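Household Clutter Helps Gripper Learn to Leave Things Alone, Group Reports
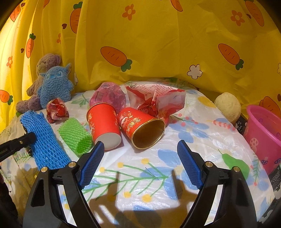 A hand-held gripper open over a table of paper cups, foam sleeves, wrappers and soft toys.

A research group at Prirnholm says a robot arm can learn to pick up light, easily crushed objects from recordings made entirely by people, with no robot present while the recordings are made. The results were presented at an internal workshop in September and a written report is being prepared.

The method uses a two-fingered gripper that a person holds and works by hand. A camera mounted on the tool records what the fingers approach, how far they open and where they go next. The recordings are then used to train a control program for a robot arm fitted with the same type of fingers.

Hand-held collection of this kind is already common in robot learning. What the Prirnholm group changed was the choice of objects and the rule for what people should do with them. Earlier sets recorded by the group relied on blocks, mugs and boxes, placed one or two at a time on a bare table. The new set, called Domeswood, uses paper cups, packaging, foam netting of the sort wrapped around fruit, and stuffed toys, left on patterned cloths in ordinary homes.

"Our old program was good at blocks and very bad at anything that gave way," said Gunnel Sjögren, who leads the project. "It closed the fingers until they stopped moving. With a paper cup that means you have a flat paper cup."

Domeswood contains 2,000 recordings. In each one, the person picks up a single object and sets it down somewhere else on the same table. They are told to close the fingers only as far as needed to lift the object, and to start over if a neighboring object is knocked or dragged. Failed attempts are kept in the set and marked as failed.

The failed attempts turned out to matter. The group trained two versions of the program, one on the successful recordings alone and one on everything, with the failures labeled. Both were then run on a robot arm in the lab, using objects that did not appear in the training set. The first version completed 95 of its trials without crushing the target or moving another object. The second completed 139. Each version was given the same number of trials and the same table layouts.

Most of the gain came on crowded tables. When objects were spread out, the two versions did almost equally well. When they touched or overlapped, the version trained with failures more often came in from the open side, and it more often backed off and tried again when a finger caught on something.

Patterned tablecloths were a separate problem. A program trained on plain surfaces tended to reach for printed leaves and fruit as if they were objects. Sjögren said the group had first planned to ask people to remove the cloths, then decided to leave them in place. The trained program still reaches for prints now and then, mainly when a shadow from the gripper falls across them.

Clear plastic remains the weakest category. The camera often has trouble telling where a see-through wrapper ends, and the arm either closes on air or pushes the wrapper along the table. The group has not found a fix and says more recordings alone may not be enough.

The tests were run with an arm supplied by Gronmont and a control package written by Kratochvíl, a small software firm that has worked with the group before. Neither company took part in choosing the objects or scoring the trials. Scoring was done by two people who watched the video separately and did not know which version of the program was running. Where they disagreed, the trial was counted as a failure.

There are limits to what the comparison shows. All of the trials used one arm and one size of finger, and the arm moved at a slow fixed speed. The program handles one object per run and has to be started again for the next. It was not asked to sort anything, or to decide whether a wrapper was trash.

Sjögren said the slow speed was a safety setting and that the group would like to raise it in the next series. "A person clears a cup away without thinking about it. We take most of a minute," she said. "So I would not promise anyone a robot that tidies the living room."

The next round of recordings will add wet and sticky objects, along with cloth items such as socks and dish towels. The group also plans to repeat the comparison with wider fingers. It intends to release the recordings and the scoring sheets together with the report, after faces and house numbers have been removed from the video.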